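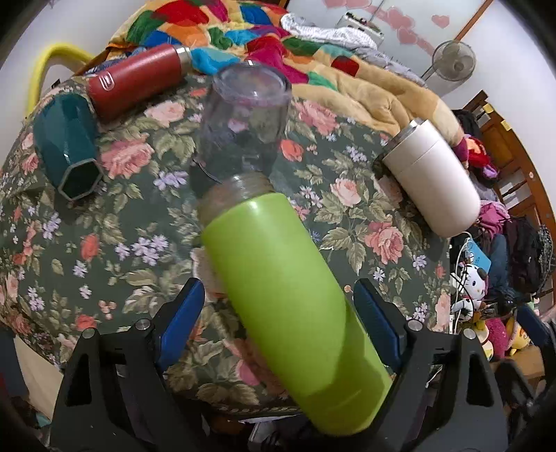

Recording at home with the hand-held gripper: your questions

I'm Murdo Gillies and I look after the house rules for the Urar home recordings. These are the things I get asked most, last tidied up in September 2025.

Do I have to clear the room first?
No, please don't! Patterned covers, quilts, toys on the floor, cables, all fine. I only want three things put away: medicines, anything with your name and address on it, and family photos.

What can I pick up?
Ordinary light things you own. Bottles, cups and tumblers are great, and a mix of shapes and colours is better still. Empty them first and screw the lids on if they have lids. No glass, no knives, nothing hot.

Can I work on a bed?
Yes, and lots of people do. Soft surfaces are harder going than a table - bottles roll and the cloth rucks up - so go slower than you think you need to. I kneel beside mine, which my knees have views about.

How should I close the fingers?
Come in with one finger either side, at the fattest bit you can hold comfortably, and squeeze until the thing stops sliding about. If the plastic starts to give, you've gone too far. Shiny tumblers are the worst for slipping, so give those an extra go.

I dropped something. Do I delete it?
Keep it! Drops and fumbles are part of the set. Mark the clip as a miss and carry on. Of the 1,906 clips sent in for the Nivberg round we kept 1,880, and the ones we threw out had a person's face in them. A dropped cup has never got a clip binned.

What about other people in the house?
Everyone who might wander past needs to have signed the form, and a parent signs for children. If somebody who hasn't signed comes in, stop and start again. Same goes for mirrors and telly screens, which catch more than you'd expect.

How long can I go on for?
Stop for a proper rest after 2 tasks. The trigger is stiff and your thumb will tell you all about it later.

Do I need to clean the pads?
Wipe them with a barely damp cloth before you start. Fluff from bedding builds up quickly and makes the grip worse. If a pad is peeling, leave it alone and send me a message through the Plelent page.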